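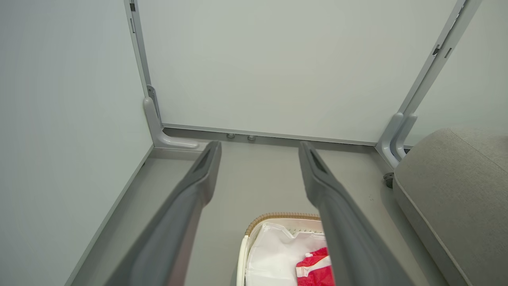 According to Imke Hagedorn, the earlier release treated an enclosure as finished once its walls were standing, and the corners at floor level were where most of the missing information lay. The present release has been reorganized to answer that remark. Each record now begins at the floor and proceeds upward.

Anel Enclosure Records
Release 2

Summary

The Anel Enclosure Records are a collection of written inspection entries for small paneled enclosures built from flat wall panels and metal posts. The collection holds more than 100 entries. Each entry covers a single enclosure as it stood on the day of inspection and consists of 12 fields, most of them short text. The records are intended for people who assemble, repair or store such enclosures, and for those who write instructions for them.

Release 2 was issued on Saturday, September 14, 2019, and replaces the first release in full. Entries from the two releases should not be combined, as the field names for posts and feet have changed.

Scope

The collection covers interior enclosures only. Typical parts are pale side and back panels, upright gray metal posts at the corners, a bottom rail along the lower edge of the back panel, and bracket feet where the posts meet the floor. Doors, lighting and shelving are outside the scope and are mentioned only when they prevented a part from being inspected.

Two product lines are represented: Uvent and Ellis. Mixed enclosures, in which panels of one line have been fitted to posts of the other, are included and marked as such in the line field.

Fields

entry: the identifier assigned at inspection. Identifiers are not reused when an entry is withdrawn.
line: Uvent, Ellis, mixed or unknown.
site: a site code. The key to the site codes is not distributed.
inspector: initials.
floor: the floor covering, in the inspector's own words.
feet: the shape of each bracket foot and the direction in which it turns. Curved feet are entered as curved, whatever their thickness; layered feet carry the additional word "layered."
rail: the condition of the bottom rail and whether it meets the floor along its full length.
fittings: any small parts mounted on or near the rail. See the note below.
posts: the condition of the uprights, including dents, scratches and lean.
slots: the position of slots cut into the posts, given as upper, middle or lower, and whether they are in use.
panels: surface condition. Color is given as white, gray or other. Inspectors were asked not to record a tint under artificial light.
remarks: free text.

Note on fittings

Small round metal fittings at the bottom rail gave rise to more disagreement than any other part. From the front, a leveling foot and the head of a fastener may look much the same. Inspectors were instructed to write "round fitting" unless they had turned the part by hand -- the words "leveling foot" therefore appear only where the part was found to adjust. Users should not read "round fitting" as a statement that the part is fixed.

Differences in the height of neighboring fittings are recorded in the remarks field. Such a difference is not in itself a fault.

Method

Entries were written on site on paper forms and typed up afterward at Wegener. The inspector worked from the back wall outward, first along the left side and then along the right. Panels were not removed. Where a part could not be reached, the field was left blank, and a blank field should be read as "not inspected."

Known limitations

Left and right are given as seen by a person facing the back panel. A small group of entries from the Ellis line appears to follow the opposite practice; these carry the word "reversed?" in the remarks field and have not been corrected.

The slots field is incomplete for enclosures standing close to a building wall. Descriptions of floor coverings vary widely in wording and are poorly suited to sorting.

Maintenance

Corrections may be sent in writing to the records office at Wegener, quoting the entry identifier and the field concerned. Corrections received before the end of November will be considered for the next release.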